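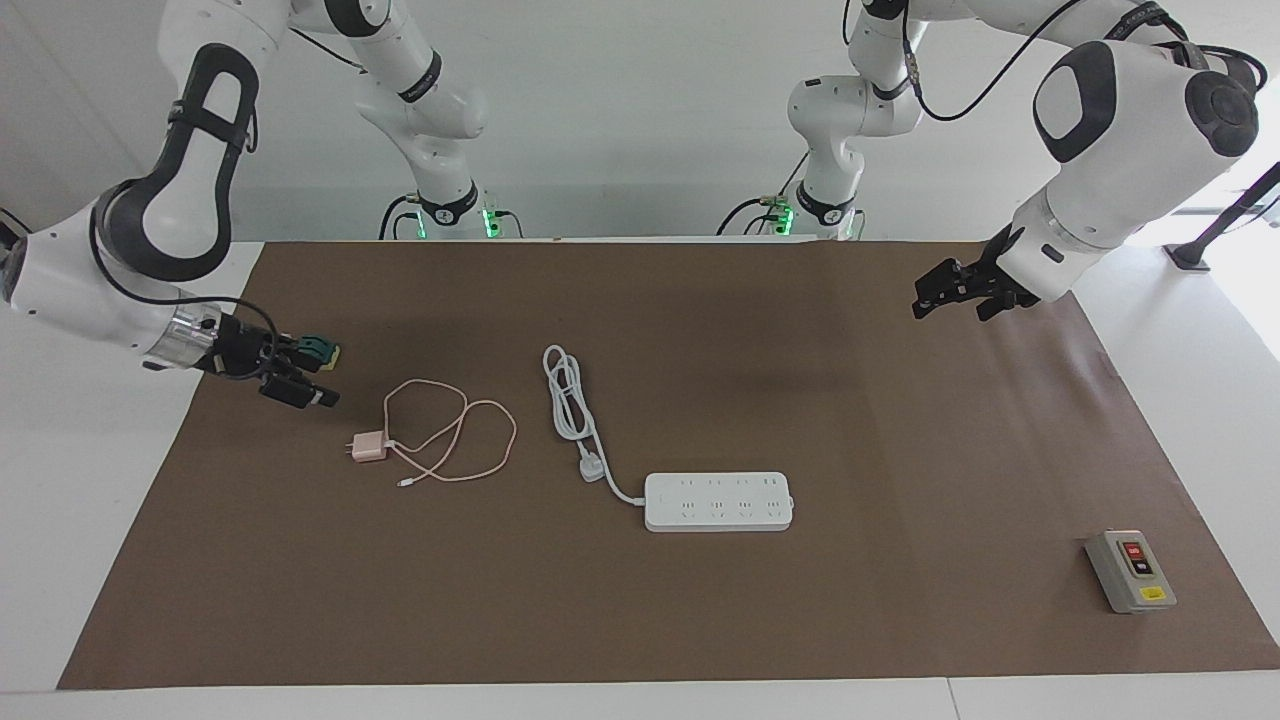 Ayman Samir meinte heute früh, wir sollten die Demos mit abgebrochenem Griff nicht wegwerfen, sondern gesondert markieren und mittrainieren. Im Mai hatten wir sie noch gelöscht. Ich habe es jetzt so gemacht, wie er vorschlägt, Ergebnis unten.

23. Juni 2025, Aufbau Vostberg, Kabelaufgaben

Unterlage weiter braunes Papier, auf der weißen Platte ließ sich das weiße Netzkabel der Steckdosenleiste kaum segmentieren. Rosa Ladekabel links, Leiste in der Mitte, Schaltkasten rechts vorne. Rechter Arm mit der mehrfingrigen Hand, linker mit Parallelgreifer.

Datensatz: 589 Demos, davon 185 mit Abbruch. Vergleich auf je 100 Durchläufen, gleiche Startlagen:

ohne Abbrüche: 61 erfolgreich
mit Abbrüchen, markiert: 74 erfolgreich
mit Abbrüchen, unmarkiert: 58 erfolgreich

Die Markierung macht also den Unterschied, die reine Menge bringt nichts. Gewinn fast nur bei überlappenden Schlaufen. Die Policy setzt dort öfter neu an – vorher zog sie weiter und schob den Adapter mit. Beim Drücken der Taster am Schaltkasten kein Unterschied.

Offen: Die Zuordnung der Arme kippt manchmal, wenn ein Objekt nahe der Mitte liegt. Dann fahren beide an und der Kollisionsschutz hält. Kam in Skallier auch vor, dort aber mit der alten Kalibrierung. Log liegt unter Fawzy, Lauf 179.

Morgen: Startlagen der Kabel neu würfeln, sonst lernen wir die Schlaufen auswendig. Handkamera rechts nachkalibrieren. Schwelle für »Abbruch« mit Ayman festlegen – er zählt jedes Nachfassen, ich erst ab dem zweiten.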